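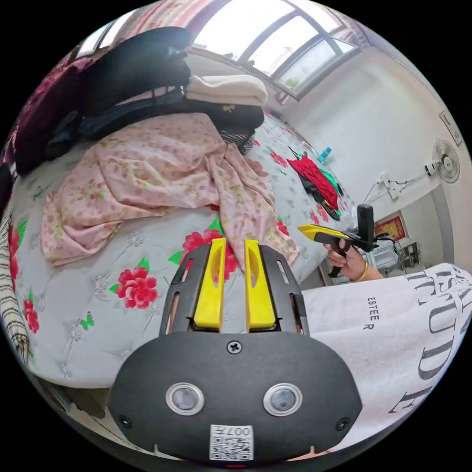 Garra de mão com as duas lentes à frente, diante da cama com a manta rosa.

A semana foi quase toda gasta na sincronização dos relógios das duas garras. O Firnunine, que é o nome que demos ao nosso programa de gravação, escreve um fluxo por garra, e cada fluxo tem o seu próprio relógio. Quando se juntam os dois para treinar a política bimanual, qualquer desvio aparece como uma mão que chega antes da outra.

Na sessão que usei para os testes, a garra esquerda gravou 2295 fotogramas e a direita 2275. Eu alinhava pelo primeiro fotograma e seguia em frente. O resultado era aceitável no início da dobra e mau no fim, quando as duas mãos têm de largar o tecido ao mesmo tempo.

O Tariq Gilani sugeriu deixar de contar fotogramas e passar a interpolar as poses pelos carimbos de tempo. Reescrevi essa parte do carregador na terça-feira. Agora cada fluxo é lido inteiro, os buracos ficam marcados e a pose é calculada para uma grelha comum. Se o buraco for maior do que 15 fotogramas, o segmento é cortado em dois. O código ficou mais comprido do que eu queria, mas os testes passam.

Os tecidos estampados dão outro tipo de trabalho. O segmentador confunde as flores da manta com as do lençol, e o contorno salta de um lado para o outro entre fotogramas seguidos. Experimentei subir o peso da profundidade em relação à cor. Melhorou nas dobras altas e não mudou nada onde a manta está encostada ao colchão. A Hilde Van Acker tem uma versão do modelo treinada só com estampados e vai enviar-me os pesos.

Também corrigi um erro antigo na leitura das etiquetas. A imagem vem espelhada em algumas configurações e o leitor devolvia um campo vazio sem avisar. Tínhamos 157 gravações com o identificador da garra em branco. Acrescentei a inversão horizontal como segunda tentativa e um aviso no registo quando as duas falham.

Falta o planeamento. O plano da dobra ainda assume que a manta começa mais ou menos esticada, e uma manta amarrotada no meio da cama obriga a uma fase de abertura que hoje está escrita à mão, com limiares fixos. Quero substituí-la até novembro. O ramo está no repositório com o nome Rultetti, para quem tiver acesso e quiser ver o carregador novo.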